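Home
Gallery
Visit Us
Contact

Clearing Out the Back Room at Cuypers

Posted 2020-11-03 by Hendrik Jacobs

Hello again, and thank you for stopping by! A good many of you have been asking how the big tidy-up is coming along, so I've finally sat down with a cup of coffee to put this page together. It has been a long stretch of sorting and sweeping and carrying things up and down the stairs, and I have enjoyed nearly all of it (the stairs a little less than the rest).

We started with the shelves along the back wall, where the old Poromis catalogs had been piling up for longer than I care to admit. Nevzat Sarıgül took them home in the trunk of his car, bless him, and he tells me they're already in order by year. After that came the walls, which we painted white over two evenings - plain white, nothing fancy, and the paint came to 200 dollars with the rollers thrown in.

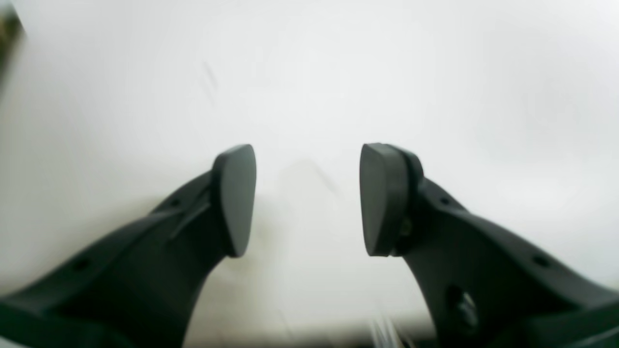 Fedir Yurchenko wanted a pale green, and we did go back and forth on it for quite a while, but I'm glad we kept things simple. The room gets so little sun in winter that it needs all the help it can get. He has been promised the hallway, and he already has the color chips taped up out there for everyone to vote on. Please do vote, even if you only pop in for a minute!

What's left now is mostly packing. The good dishes are wrapped in newspaper and going to Dorian Texier for the time being, and the craft supplies will stay downstairs until the new cupboards come in January. If you lent us a folding chair at any point, please come and have a look through the stack by the side door, as there are several that don't belong to us.

I'll add more to the gallery once the cupboards are up.

Back to all galleries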